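Pink leopard print for a work nook: too much?

Tratham Home & Hobby Boards > Paper, Print and Wallpaper > Show us your walls
Thread started November 2019

tillybobbin
Hello all, long-time reader, hardly ever post. I'm lining the inside of a deep box-shaped nook where the paper sorting gets done, and I've fallen for a soft pink leopard on a very pale lilac white. I've already had it up on three sides (back, left and right) and the floor is a pale beige marble-effect. My sister says it looks like the inside of a handbag. I love it!! But I did want a second opinion before I do the shelf unit next door to match, as I've got 2 rolls left over and they're burning a hole in my pocket.

Picture below so you can see the pattern with papers all over the floor, the way it usually is.
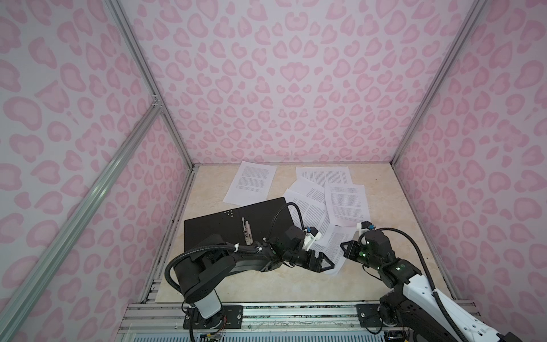
Pink leopard on three sides, marble-look floor, papers still to be sorted

Be kind but be truthful please. Is the marble fighting with the leopard?

gluepot_58
Not fighting at all to my eye. The beige is so quiet that the pink gets to do what it likes. What I'd change is the angle of the side walls, they come in quite sharply so the pattern closes in on you a bit. But I suppose you're stuck with that unless you rebuild.

MrsMultdenRoad
Sorry, I'm going to be the grump. I couldn't work in there. White paper with tiny black print is hard enough on the eyes without spots round three sides of it. I did our box room in a busy floral in August and had it stripped off again inside a fortnight, I kept losing my place when I was reading. Plain back wall, leopard on the sides if you must.

tillybobbin
Ooh, I hadn't thought about the reading side of it. In my defence the sheets don't get read in there, only flattened and put in order (one of them is properly crumpled, as you can see). The reading happens at the kitchen table with a biscuit.

pasteandpray
I'm with tilly. Life's short, have the leopard. It's a pale one too, all soft blotches, you'd hardly call it loud. Did you get it from Paiva? They had something close on the remnants shelf, item 1018 if anyone wants to ask, though mine was a darker pink.

tillybobbin
Timell, end of line! Never saw a Paiva one or I'd have bought that as well.

gluepot_58
Question about the corners. I like those silver aluminium posts at the back, very neat against the pink. Did you paper up to them or behind them? I've got something similar to do and I can't decide whether to cut to the post or run it through and trim.

tillybobbin
Ran it behind where I could. If you cut to the post you have to be dead straight and I am not a dead straight person. Leave yourself up to 3 cm spare and trim it with a new blade, an old one drags and you get a furry edge.

MrsMultdenRoad
Disagree, sorry! Cut to the post every time. Run it behind and you'll never get a damaged bit out again without taking half the frame apart. Ask me how I know.

gluepot_58
Well that's one vote each, very helpful, thank you both.

pasteandpray
Can I ask about the black board on the floor? The flat one with the little grid of holes at one end. Black looks really smart on that marble. I'd pick it up again somewhere, black bookends or a black tray on the shelf, then the pink has something to lean on.

tillybobbin
Now that is a good idea. Black tray for the shelf unit, written down. I'm leaning towards doing just the back panel of the shelves in leopard and leaving the sides white, so Mrs M gets half her way.

MrsMultdenRoad
It's the wrong half, but I'll take it. Post it when it's up.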